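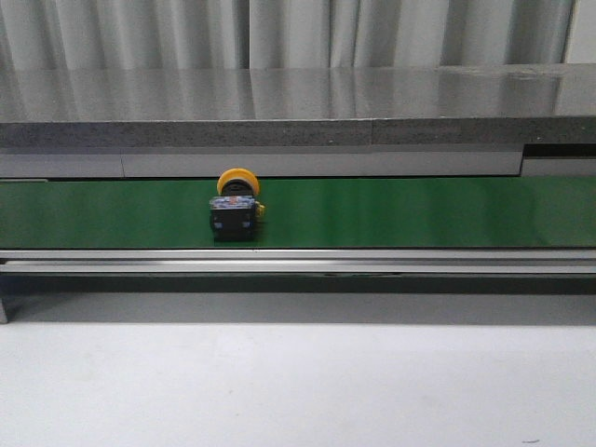 Eusebio Casado

April, 7:40 am

Green belt, switch sorting cell. Notes on the placement rules before I forget them.

One switch on the belt at a time, standing up, black housing down, yellow cap on top. Written into the sheet now. Dambrauskienė wants it as a "should", I say "must". Left it at must.

Gap rule stays at 155 mm for when we go to more than one part. Skorkdale sheet says 119, but that was for their flat parts and these are tall. Not changing it til somebody runs the numbers.

Open question: yellow caps. The parts we sort look like e-stops. The real e-stops for the cell have to be red on yellow, labeled, within arms reach, and NEVER the same model as anything that rides the belt. Spare switches go back in the Ledix bin at end of shift. No loose ones left on the bench or the steel shelf. Visitor last month grabbed a loose one and asked if it was live. Bad sign.

Also for the sheet:
- belt stopped and locked out before hands go past the side rail
- test the real e-stop at start of shift, initial the log
- wipe belt with dry cloth only, no solvent
- reset is a seperate step, belt must not restart by itself when the button is pulled out

Function check on the stop circuit every 3,000 cycles. Grinier's old sheet had no number at all, just "regularly". Useless.

To do: print rev 2, tape it by the panel, get Dambrauskienė to sign. Ask about slower speed in teach mode, cant find where we wrote that down.

Shop notebook | Questions: Eusebio Casado, bench 2 | Back to top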